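Chapter 9
House Rules for Robots That Handle Clothes

I came to standards the slow way. My first job at Fledard was in the test room, and I thought the rulebook was something the office people kept on a shelf (ours ran to 341 pages, so it needed a strong shelf). Then I had to write two pages of it myself, on how an arm should let go of a coat, and I've been hooked ever since!

This chapter is about soft goods: shirts, sheets, towels, anything that changes shape when you pick it up. Most of the older rules were written with boxes and metal parts in mind, and they get a bit thin here. How hard is too hard when you're gripping a collar? Who checks the reach of two arms working over a bed? We'll start with the Brostusside checklist, which I like because it's short, and then move on to the Lo Presti grip limits, which I like a lot less but which you'll meet everywhere.

Keep a pencil handy. I'd also read section 9.2 before you try the exercises, as the terms "hold," "hang" and "release" are used there in a fairly strict way.
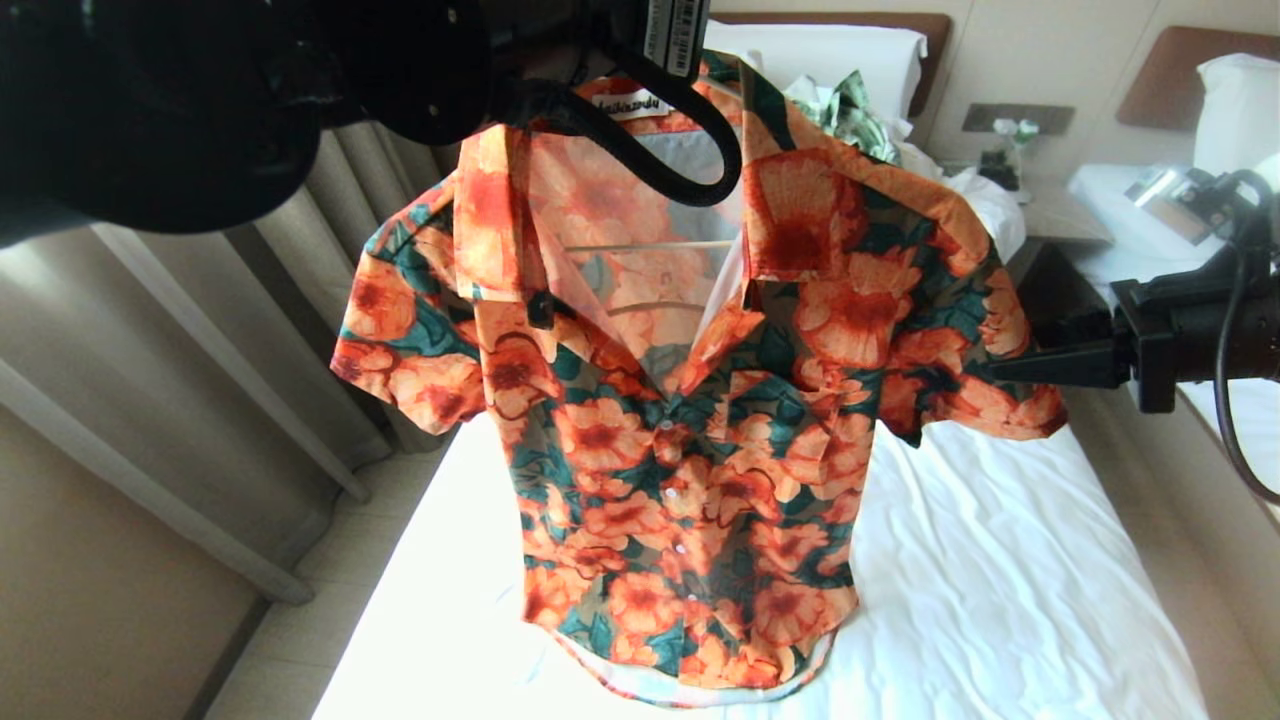
When should a person be allowed to step inside the reach of the arms?
Only after the arms have been stopped and the stop has been confirmed at the control panel. A pause between moves doesn't count as a stop.

9.1 Before the First Run

Start with the floor. Mark the full reach of each arm with tape, including whatever it may be carrying, and walk the line yourself.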